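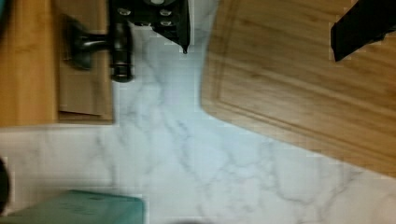
Lullside: a used-car log, README

Hi! I keep this dataset because I got tired of guessing what old hot hatches and sporty sedans really cost to live with. Lullside is my attempt to write it all down in one place. It started as a spreadsheet about my own car (a very tired coupe with a very thirsty engine) and then friends started sending me their service receipts, and well, now it has a README.

What's in it

There are 2,700 rows, one per shop visit or driveway repair. The cars are all manual, all gasoline, and all sold new with some kind of sport badge on the trunk. I dropped wagons early on, which I kind of regret. Maybe in the next version.

Columns

car_id: a made-up number, the same for every visit by one car
miles: odometer reading, straight off the receipt
job: short text, lower case, so "front pads" or "clutch"
parts_usd and labor_usd: kept apart, and labor is blank if the owner did the work
shop_type: dealer, indie or home
notes: whatever people felt like telling me, and some of you feel like telling me a LOT

Getting it

Everything is in lullside.csv. The loader is a small script called valard.py, and running it with no options prints the totals by job. It wants Python 3 and nothing else. If you only care about brakes, add --job brakes and it'll skip the rest.
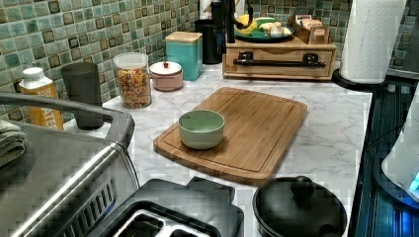

The sister project, Prindholm, has the tire data. I split it off when the tire rows got out of hand, and the car_id numbers match, so you can join the two if you want cost per mile with rubber included (brace yourself!).

Known problems

Around 400 rows have no mileage. I left them in, so filter them out before you plot anything. A batch of receipts from Guimarães came in euros and I converted them all at one flat rate, so don't lean on those for anything precise. Track cars are mixed in with commuters too. Look for "track" in the notes, although I'm sure some owners kept quiet about it.

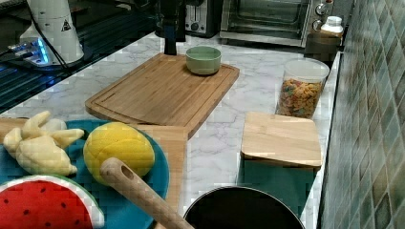 Oil changes are under-reported. People save the scary bills and toss the small ones, me included.

Changes

Version 2, 29 Oct 2024: added 70 rows, fixed the doubled clutch jobs, renamed "garage" to "indie". I'm hoping to get the wagons in during November.

Use it for whatever you like, just link back here. Corrections go in the issues tab, and please include the car_id!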